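2 Dec 2019
Posted by the author of this blog

Seventy-one rules and one that works

I have been sent another code of good practice for teaching robots by hand. This one is called the Grikarach guide, it runs to 71 numbered rules, and I read all of them over two evenings so that you don't have to. I'd put it down as four pages of sense inside a very large envelope.

My complaint with these documents is always the same. They are written as if the work happened in a laboratory with a painted floor and a locked door. Rule 5 wants "a dedicated demonstration area free of domestic articles". Fine, but the whole point of hand-held grippers is that you take them to where the domestic articles are. If the machine is meant to move a pair of slippers in somebody's house one day, a bare room is a poor place to learn it.

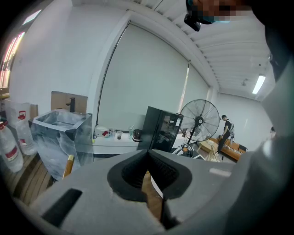 So what should a rule about the room say? I'd settle for two things. Cables go where feet don't, and anything holding water stays off the surface you're working on. Grikarach gives cables half a sentence and spends a page and a half on the colour of the tape that marks the work zone. I have yet to meet anyone who was hurt by the wrong colour of tape.

The section on people is better, though you have to dig for it. It says a person doing a demonstration should be able to stop at any time without asking. Good. It says anyone else in the room should know a recording is under way. Also good, and I'd move it to the front. Then it wanders off into a "readiness declaration" to be signed before each session, and I lost patience. I have signed plenty of those forms. By October I was signing them without reading them, and I doubt I was alone. A form people sign blind is worse than no form, since somebody higher up now believes the check was done.

Compare the Plollex checklist, which a few readers have asked me about. It fits on a single sheet. It asks whether the jaws close evenly, whether the markers are clean and flat, whether the floor is clear where you'll be stepping, and who else is in the room. I have grumbled about Plollex before (their torque tables are a mess, and I stand by that) but somebody there has clearly done the job themselves.

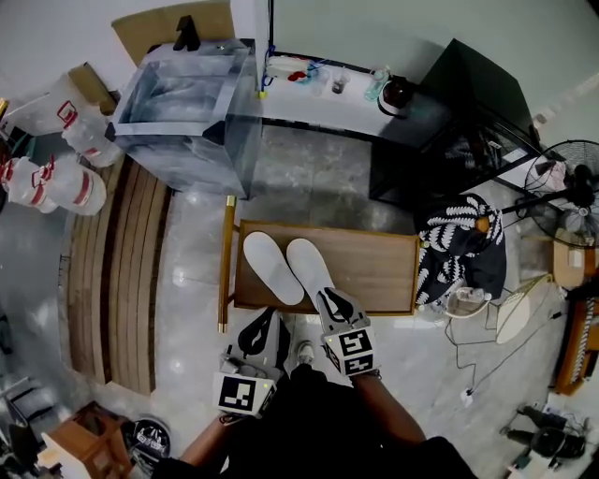

Soft things are where the written standards really fall over. Grikarach has a table of grip limits by "object class", and the classes are rigid, semi-rigid and fragile. Which one is a slipper? It squashes at the toe and folds at the heel, and where you take hold of it changes everything that comes after. The table gives you a number anyway. I don't trust a number that doesn't ask where you grabbed the thing.

What I'd want in its place is a plain instruction to write down how the object was held and to keep the bad attempts. Most teams throw the bad ones out because they look sloppy. Then they wonder why the machine has no idea what to do when something slides out of its fingers.

The worst part is the matter of numbers. The guide calls for 199 clean repeats of each task before it can be signed off as "representative". I went looking for where 199 came from. The footnote points to an older document called Wikik, and the Wikik document points to a workshop paper by Hájek, and the Hájek paper is about conveyor belts. It doesn't mention homes, or hands, or footwear. Somebody copied a figure, somebody else copied them, and now it's a standard.

I'm not against standards – I've spent a fair bit of my working life defending them to people who wanted to skip the dull bits. A good rule saves you from the mistake you're too tired to see. But it has to be short enough to remember with both hands full, and whoever wrote it should be able to tell you what goes wrong without it. I tried that test on the Grikarach rules and could answer for 4 of them without looking anything up. The tape wasn't one.

There's a comment period open on the draft. I've sent mine in, mostly about the cables and the 199. If you do this sort of work, send yours too, and please say what your floor looks like at the end of a long day. I'll post the reply if I get one.

Last updated: 2 December, to fix a wrong rule number

Contact | Copyright the author, all rights reserved | Back to top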